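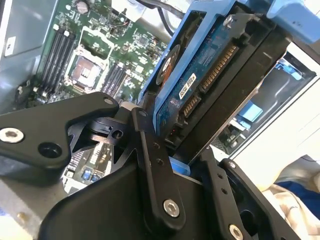

Wrist camera, drive held in gripper over the open chassis, cell 2

Ticket: Wavness teardown line, cell 2, gripper
Subject: Caddy rotates in grip during drive removal
Site: Sotelo
Priority: Normal
Status: Closed, monitoring

Reported problem
Cell 2 stops with "pose out of tolerance" after lifting a 3.5-inch drive out of the bay. The grip itself holds. The caddy turns between the fingers on the way up and the place routine rejects it. Operator clears the fault, removes the drive by hand and restarts. Fault was seen 9 times in a run of 500 drives. Before the December service the same run would finish without a stop.

Setup
Two-finger parallel-linkage gripper, wrist camera, Pronlow cell controller. Chassis is clamped in the fixture with the cover off. Drives are in blue plastic caddies and are lifted out caddy and all. Grip recipe 7 is used for this caddy type.

Entry 1, remote
Pulled the controller log. Grip force reaches the setpoint on every faulted cycle and finger position at contact matches the recipe. No slip event is recorded at first contact. The pose check fails at the top of the lift in every case. Asked site to hold a drive at that point and save the wrist camera view.

Entry 2, remote
View received, attached at top. The drive is tilted in the grip with the circuit board side facing out. Both gold-contact connectors and the barcode label are in view, so the label reader is not the limiting item at this angle. Part of the blue caddy tab shows under the central linkage bar. The linkage screws are in place, but torque can't be judged from a picture. Asked site to check by hand.

Entry 3, site
Robot locked out, air and power off. Checked the linkage screws with the torque driver. Left side to spec. Right side, lower socket-head screw took a quarter turn before the driver clicked. Play at the right fingertip was 2 mm before tightening and not measurable after. Pivots move freely, no grit. Finger pads are worn smooth at the outer end on the right side only.

Entry 4, site
Fitted new finger pads from the Trosent kit, both sides. Cleaned the mating faces before fitting. Re-ran finger zero and tool center point. Tool center point had moved in Y only. Saved new values to the controller and kept the old file as backup.

Ran a short batch. One fault, same message. The caddy still turned, but less than before.

Entry 5, remote
Compared the grip point in recipe 7 with the original commissioning file. The recipe had been edited during the service and the grip point sits closer to the connector end than it should. With the weight of the drive off to one side of the pads, any play in the linkage lets the caddy swing. Restored the original grip point and reduced lift acceleration for the first part of the move. Grip force left unchanged – raising it flexes the caddy rails and makes release unreliable.

Entry 6, site
Loaded the changed recipe. Full run of 500, no pose faults. One stop for an unrelated cause (fixture clamp sensor, separate ticket).

Cause
Loose lower screw on the right linkage and a worn pad, made worse by the edited grip point in recipe 7.

Follow-up
– Linkage screw torque check added to the monthly sheet for cell 2.
– Threadlocker to be applied to both lower linkage screws at the next planned stop. Medium strength only.
– Recipe 7 write-protected on the controller. Changes go through a ticket.
– Cell 1 uses the same gripper and has not been checked. Site to measure fingertip play and report here.

Entry 7, site
Cell 1 checked. No play at either fingertip, pads good. Recipe 7 on cell 1 still has the original grip point. Closing.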